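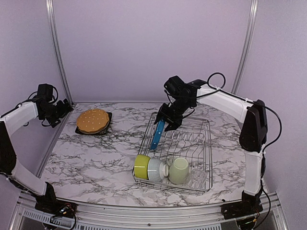
Greer Innes
Contributing editor, building materials

Ask a stone merchant what marble is and you will get two answers. The geological one is limestone or dolomite recrystallised under heat and pressure. The commercial one is any stone that takes a polish and looks the part, and for most of the trade's history that has included serpentinites, dense limestones and the odd onyx. The commercial definition is older and has done more to fill showrooms.

The imitation of marble is also old. Scagliola, a mixture of gypsum plaster, animal glue and pigment, was in wide use in Italy by the seventeenth century, and painted marbling on timber and plaster goes back to antiquity. Both methods had the same technical problem that pattern designers work on today, namely how to lay down a vein that does not look drawn.

In natural stone, a vein is usually a fracture that has been filled by minerals from circulating fluid, or a band of impurity that has been folded and stretched. Grey and black colouring commonly comes from graphite or other carbonaceous matter. Iron oxides give yellow, brown and red. A fracture has a history, and the history shows in its geometry. It thins toward the tip, it steps sideways where it meets an older break, and where two sets cross, one of them is offset. A vein painted at constant width with soft edges on both sides reads as false to most people, including those who could not say why.

Konen, a pattern studio that licenses artwork to surface manufacturers, maintains a library of 291 stone designs. Of these, 13 account for the bulk of its licensing income, and nine of the 13 are white grounds with grey veining. The studio begins with slab scans at high resolution, corrects for lighting, then separates the ground from the vein structure so that each can be adjusted independently. Ground colour is the more sensitive of the two. A shift toward yellow that is barely measurable on a sample chip becomes obvious across a full kitchen, particularly beside white cupboards.

The second constraint is repeat. Printed décor paper, the layer that carries the image in a laminate, comes off a gravure cylinder, and the circumference of the cylinder sets the length of the pattern before it begins again. A distinctive feature such as a dark knot or a sharp fork will recur at that interval for as long as the roll runs. Designers call these features flags. The usual remedy is to remove them, which is one source of the evenness that people notice in older laminates. Digital printing removes the cylinder and so the fixed repeat, at a higher cost per square metre and with slower throughput.

Engineered quartz and sintered products handle the matter differently. In the former, pigment is introduced into the mix before pressing, and some lines carry the vein through the full thickness. In many porcelain slabs the image is on the surface only, so a mitred edge has to be cut and aligned with care if the vein is to turn the corner. Bangate, a fabricator that works in all three materials, allows extra slab on every mitred job for this purpose and charges for it.

The real stone has its own difficulties. Calcite registers 3 on the Mohs scale, softer than a steel knife, and reacts with weak acids. Lemon juice left on a polished surface will dull it, and the resulting mark is an etch, a loss of material, so no sealer will prevent it. Sealers slow the absorption of oils and coloured liquids. They are frequently sold as though they did more. A honed finish shows etching less than a polished one, as there is less gloss to lose, and it can be refinished in place with diamond pads starting from a medium grit and finishing, for a high polish, at 3000.

Gloss level deserves more attention than it gets from buyers. The same printed pattern in matte and in gloss will be judged by customers to be two different colours. Tô, a range introduced in August by the manufacturer Flenditz, is offered in a single low-sheen finish for this reason. The company found that retailers were displaying the gloss version and customers were ordering the matte, and that a portion of complaints about colour matching could be traced to nothing else.

Texture is the remaining variable. Embossing in register, where the pressed relief follows the printed image, has been standard in timber designs for years. In stone designs it is less common and less useful. Polished marble has no relief at the vein, and adding one makes the surface harder to wipe. Where a texture is wanted, fabricators tend to specify an overall leathered finish.

Joins are best planned at the drawing stage. On a patterned white top, a join placed across the main run of the veining is less visible than one placed parallel to it, provided the colour of the two sheets has been checked under the lighting in which they will be installed.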